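Clerkitz 탁상용 로봇팔 키트 사용기

작성: 2018년 3월 28일 수요일

지난 11월에 주문해서 지금까지 쓰고 있는 Clerkitz 탁상용 로봇팔 키트에 대한 글이다. 구매처는 Barua 온라인 매장이고 할인은 받지 않았다. 집에서 쓰는 용도가 아니라 주말 공작 교실에서 중학생들과 같이 쓰려고 샀다. 그래서 정밀도보다는 조립 난이도, 안전, 고장 났을 때 부품을 구할 수 있는지를 주로 봤다.

구성품

상자에는 팔 본체, 제어 보드, 전원 어댑터, 나사 봉지, 인쇄된 설명서가 들어 있다. 말단에 다는 공구는 따로 판다. 나는 원통형 공구를 같이 주문했다. 타공 작업판과 도형 블록은 키트에 포함되지 않으니 따로 준비해야 한다. 제품 페이지에는 이 내용이 맨 아래에 작게 적혀 있어서 주문하고 나서야 알았다.

설명서는 영어뿐이다. 그림이 많아 조립은 따라갈 수 있는데 배선 부분은 글로만 되어 있다. 7쪽의 커넥터 방향 그림이 실제 보드와 반대로 인쇄되어 있으니 주의해야 한다. 판매처에 문의했더니 Nuwan Kodikara라는 담당자가 다음 날 수정본 파일을 보내 주었다. 응대는 빠른 편이었다.

조립

혼자 조립하는 데 거의 90분 걸렸다. 나사는 모두 44개다. 길이가 비슷한 나사가 두 종류 섞여 있는데 봉지가 나뉘어 있지 않다. 먼저 분류해 놓고 시작하는 것이 좋다. 어깨 관절의 나사는 끝까지 조이면 움직임이 뻑뻑해진다. 반 바퀴 정도 풀어 주니 괜찮아졌다.

고정은 처음에 책상 클램프로 했다가 한 달쯤 지나 타공판으로 바꾸었다. 클램프는 팔을 빠르게 움직이면 조금씩 돌아갔다. 타공판에 볼트로 고정한 뒤로는 그런 일이 없다.

소프트웨어

프로그램 이름은 Tanard이고 윈도우와 리눅스에서 돌아간다. 좌표를 직접 넣는 방식과 팔을 손으로 옮겨 위치를 저장하는 방식이 있다. 학생들은 거의 두 번째 방식만 쓴다. 저장할 수 있는 위치는 프로젝트 하나에 최대 600개인데 수업에서는 부족했던 적이 없다.

불편한 점은 실행 취소가 한 단계밖에 안 된다는 것이다. 위치를 잘못 지우면 다시 찍어야 한다. 저장 파일 이름에 한글을 넣으면 불러오기가 안 되는 문제도 있다. 1월 업데이트 이후에도 그대로다.

실제 사용

수업에서는 나무판 위에 색깔 블록을 올려놓고 지정한 블록까지 공구 끝을 보내는 연습을 가장 많이 한다. 별, 하트, 삼각기둥, 육각형, 원기둥처럼 모양이 다른 블록을 쓰면 학생들끼리 목표를 말로 주고받기가 쉽다. 같은 색이 둘씩 있으면 색과 모양을 같이 말해야 해서 과제가 조금 어려워진다.

반복 정확도는 이 용도에는 충분했다. 같은 위치로 여러 번 보내도 눈에 띄는 차이는 없었다. 다만 팔을 멀리 뻗은 상태에서는 끝이 약간 처진다. 판 가장자리 쪽 위치를 저장할 때는 높이를 조금 올려 잡아야 한다. 블록을 서로 붙여 놓으면 옆의 것을 건드리기 쉬워서 처음 배우는 학생에게는 간격을 넓게 두고 시작하게 한다.

소음은 선풍기 중간 단계 정도다. 오래 켜 두면 제어 보드가 따뜻해지지만 수업 한 번 동안 문제 된 적은 없다.

고장과 부품

2월에 손목 쪽 케이블이 한 번 끊어졌다. 움직일 때 꺾이는 자리라 다른 사용자도 같은 일을 겪을 것 같다. 부품은 Barua에서 따로 팔고 배송은 나흘 걸렸다. 교체는 드라이버 하나로 된다. 같은 키트를 쓰는 Moushumi Kumarasinghe 선생님은 처음부터 그 부분에 나선형 보호관을 감아 두었다고 해서 나도 그렇게 했다.

다른 제품과 비교

사기 전에 Jumville의 교육용 팔도 빌려서 써 보았다. Jumville 쪽은 완제품이라 바로 쓸 수 있고 프로그램도 한글로 나온다. 대신 공구를 바꿔 달 수 없고 가격이 더 비싸다. 조립 과정을 수업에 넣을 생각이 없다면 Jumville이 편하다. 우리는 조립부터 같이 하고 싶어서 Clerkitz로 정했다.

정리

장점: 조립 구조가 단순함, 부품을 낱개로 살 수 있음, 손으로 위치를 저장하는 기능
단점: 설명서 오류, 나사 봉지 구분 없음, 한글 파일 이름 문제, 손목 케이블

초등학생만 있는 반이라면 어른이 먼저 조립해 두어야 한다. 중학생 이상이면 둘씩 짝을 지어 시켜도 무리가 없다. 그리퍼는 아직 주문하지 않았고 써 보면 내용을 추가하겠다.

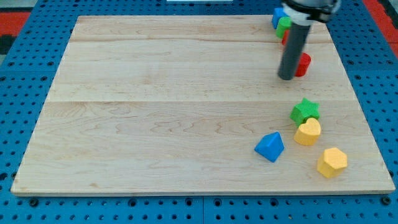
나무판 위의 도형 블록과 회색 원통형 공구. 바닥은 파란 타공판.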